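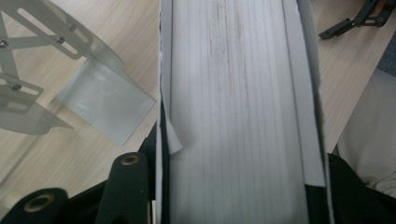
*The hand-held gripper at a stack of paper, seen from the tool's own camera.*

**Teaching a hand to respect paper**

1/4/18

The laboratory of the Prundeck project occupies two rooms at the end of a long corridor, and in the first of them there is more paper than I expected from people who work with robots. It lies on the shelves, on the window sill and in boxes under the tables. The leader of the project moved a pile from a chair so that I could sit down, and then she looked for another place to put the pile and did not find one. She held it on her knees during the first part of our talk.

The group studies how a robot can learn to handle stacks of thin, flexible things. They started with paper, and after two years they are still with paper. "We believed it would be the easy case," she told me. "We planned one season for paper and then we wanted to go to fabric and to plastic bags. Now I think paper is a complete profession."

Their method is simple to explain. A person holds the gripper in the hand, like a tool, and does the task with it. The camera on the gripper records everything from close, and the movement of the tool is recorded at the same time. Later, a program learns from these recordings which movement belongs to which view. Then a gripper with the same fingers is put on a robot arm, and the program has to do the work alone. The group calls its tool Treka. The learning program has the name Redus, and I was asked to write it with only one capital letter.

I asked why they do not simply move the robot arm by remote control and record that. Many groups do so. She agreed that it works, and that for heavy objects she would maybe choose it too. "But when you move an arm from a distance, you become slow and you become afraid. You see this fear in the data. With the tool in your hand, you forget after some minutes that it is not your hand. You push a little, you feel that the stack pushes back, you correct. We want exactly these corrections."

Corrections are the main subject of the report which the group finished in October. In the first version of the work, the recordings were cleaned before the training. If the person touched the stack badly and had to try again, this part was removed, and the program received only good attempts. It seems reasonable – who wants to learn from mistakes? However, the robot trained in this way had a strange weakness. When its first contact was right, it finished the task well. When the first contact was wrong by even a small distance, it continued as if everything was in order, and it bent the sheets or pushed the stack off the place.

The younger engineer of the group, who wrote most of Redus, remembers the afternoon when they decided to put the removed parts back. "It was more from laziness than from theory," he said. "The cleaning took me whole days, and I wanted to know if I could stop doing it." He trained the program again with the uncleaned recordings and changed nothing else. Out of 100 trials with a displaced stack, the old version had recovered in 11. The new version recovered in roughly half. He repeated the test because he suspected an error in the counting, and then he asked a colleague to repeat it without telling her which version was running.

I wanted to know if half is a good number. They looked at each other before the answer. "For a factory it is terrible," the leader said. "For us it was the first time that the curve went up for a reason we could understand."

It should be said that not all mistakes are useful. The group separates the recordings into two kinds. In the first kind, the person makes an error, notices it and repairs it. In the second, the person makes an error and gives up, or takes the stack with the other hand and puts it back at the beginning. When the second kind was included, the robot learned to stop in the middle of the work and to wait. The engineer showed me this on his screen. The arm goes down, touches the paper at the wrong height and remains there, quite peaceful, until the time is over. "It waits for my other hand," he said. These recordings are now kept in a separate folder, and no training is done with them.

We came then to the question of the view. The camera sits very near to the fingers, and for a stack of paper this brings a particular difficulty. The page edges look like a field of fine parallel lines, and one part of the field looks much like another part. A person has no problem with it because a person also looks at the table and the room. The program has only what the camera gives. For some time the group thought about adding a second camera on the side. They tried it and did not keep it.

"The second camera made everything better in our room and worse in every other room," the leader explained. They had taken the equipment to the workshop of Kushnir, a small bindery that supports the project with material and with patience. There the light came from the other side and the tables were higher. The version with two cameras was confused by all this, and the version with one camera had only a small loss. She does not want to make a general law from one visit. Still, the side camera is today in a drawer.

What helps more, in their opinion, is the variety of the stacks. In the beginning they used fresh paper directly from the package, because it was the same each time and so the trials could be compared. A bookbinder at Kushnir told them that in his work such paper exists only for the first five minutes. After that it is handled, it takes marks and becomes a bit uneven. The group now mixes new stacks with used ones. The person who records also has to change the position at the table after every 15 recordings, which the students do not like, but it gives different shadows and different angles of the wrist.

I was allowed to try Treka myself. It is not difficult, but it is tiring for the forearm, and I noticed that I was holding my breath when the fingers came near to the paper. My first attempt was bad and my second was worse. On the third I pressed too early, felt it, opened a little and pressed again lower. The engineer, who was standing behind me, was very pleased. "This one we keep," he said, and he wrote something in his notebook. I had thought he would be polite about the fourth attempt, which was clean, but he had no comment on it.

At the end I asked about the limits of the method. The leader answered this longer than any other question, and I can give only a part. The tool records position and image, but not force. A person feels how much the stack resists, and this feeling does not enter the data. The program must guess it from how the sheets and the fingers look. With a thick stack the guess is often good. With a thin one, the paper bends before there is anything to see in the picture, and then it is too late. They have discussed sensors in the fingers, and there are two opinions in the group about it. The engineer wants them as soon as possible. The leader is afraid that the tool becomes heavy and that people will begin to move carefully with it, like with the remote control. "Then we have better measurements of worse movements," she said.

The next step is more modest. They want to repeat the October comparison with persons who have never used the tool, to see if the corrections of a beginner teach as much as the corrections of somebody with practice. The engineer thinks that beginners will be better, at least for the first hour. The leader has no prediction, or she did not want to give one to me. The recordings for it will be made at Kushnir, in the weeks when the bindery has fewer orders.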